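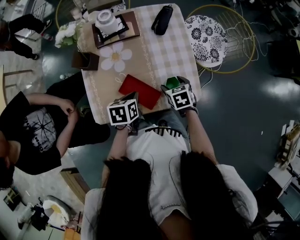 Section 3: Dressing the table

Right, the legs are on and the table's standing up by itself, so this is the bit I like. Before you start, give the top a wipe with a barely damp cloth and let it dry properly. I once put a cloth over a damp top and had a cloudy patch for weeks.

What you'll want to hand: the tablecloth, the tray, whatever you're putting on the tray, your flowers (mine are artificial, no shame in it) and a small box for odds and ends. You can do all this on your own, but a big cloth goes on much faster with someone at the opposite side.

1. Shake the cloth out away from the table and find the hem label. I put that corner nearest the wall, where it won't be seen.

2. Lay the cloth over the top and work it outwards from the middle with flat hands. Don't tug at the edges, especially if you've got a lacy sort of border, as it stretches and then never hangs straight again.

3. If yours is a check like mine, use the lines! Get one line running parallel to the front edge and the rest sorts itself out. A big printed flower can sit off to one side and look lovely, so please don't shift the whole cloth just to centre it.

4. Creases: iron the cloth before it goes on, on a low setting. Never iron it on the table. The finish on the Jornmont marks with heat and the mark stays.

5. Put the tray towards the far end, square to the edge. I keep a lidded container on mine and leave the rest of the tray clear for glasses when people come round.

6. Flowers go on a back corner. They block the view if they're in the middle, and you end up talking round them all through tea.

7. The small box goes on a corner as well. Pens, rubber bands, spare keys, that kind of thing. Phones and pouches will creep onto the cloth whatever you do, so leave them a bit of room at the back.

Note: the felt dots that come with the tray peel off if you slide it about. Lift it, and give the glue 30 minutes to grip when you first stick them on.

Caution: no candles on the cloth, and nothing straight off the hob. Use a proper heat mat.

Placing the chairs

8. Stand each round chair where it'll be used and pull it out 90 cm from the table to check you can get past behind it. If you can't, turn the table before you start moving furniture.

9. Tie or clip any cables well clear of the chairs. Thin metal legs find a loose cable straight away, and so do feet. I've used the Skelotska clips along the skirting and they've held up fine.

10. Cushions get turned once a week. Pale ones with a dark pattern hide crumbs better than you'd think, but sponge up spills straight away with cool water and no soap.

If the table still rocks with the cloth on, take everything off again (sorry) and go back to the levelling feet in Section 2. Folded card under a leg works for an evening and then slips.

Spare felt dots and feet are part 615 on the list at the back. Section 4 covers washing the cloth.

Ajith Joseph
Last changed 2021-04-22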